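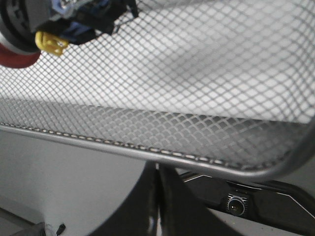
Staniforth wanted to know whether the mesh baskets could go in the same table as the plastic tubs, and the reply is no, they have their own file now.

Home | Files | Changes | Older versions | Contact

# Nulto desk and store basket list

16 February 2024 - posted by the Nulto list maintainer

## What it covers

Metal mesh baskets used for holding post, stationery, cables and small parts. There is one row per basket. The list has 49 rows, and 18 of them have a second row in `repairs.csv`. Wire baskets with straight bars are in the Juvton list and have not been copied over.

## Columns

- `basket_id` - a number from 3000 upwards, never reused
- `mesh` - diamond, square or round hole
- `finish` - silver, black, white or other
- `rim` - rolled, folded or bare
- `base` - flat or footed
- `kept_in` - room name, as written on the door
- `notes` - free text, often blank

Diamond mesh means expanded metal, where the sheet is slit and pulled open. Woven wire goes down as square even if it sits at a slant. A rolled rim is one you can run a finger along without catching it. If the rim has come away from the mesh at any point, leave `rim` as it was and put the fault in `repairs.csv`.

## Measuring

Measure outside the rim, in millimetres, longest side first. Depth is taken at a corner, as the panels tend to bow in the middle. Empty the basket first. Bent baskets are measured as they are.

## Known problems

Rows added in August used "grey" and "silver" for the same finish. Most have been changed to silver. The Perkeck room was renamed halfway through and 3 rows still have the old name.

Weights were dropped. The kitchen scales gave a different answer each time the basket overhung the plate.

## Use

Copy it and change it as you like. Please keep the basket numbers the same.

## Comments

**mesh_and_tray:** Could you add a column for stacking? Half of ours won't sit on each other.

**Nulto list maintainer:** Yes, in the next version. It'll be yes, no or not tried.

**pennydrawer:** Is a pen pot a basket?

**Nulto list maintainer:** Only if it's mesh all the way round.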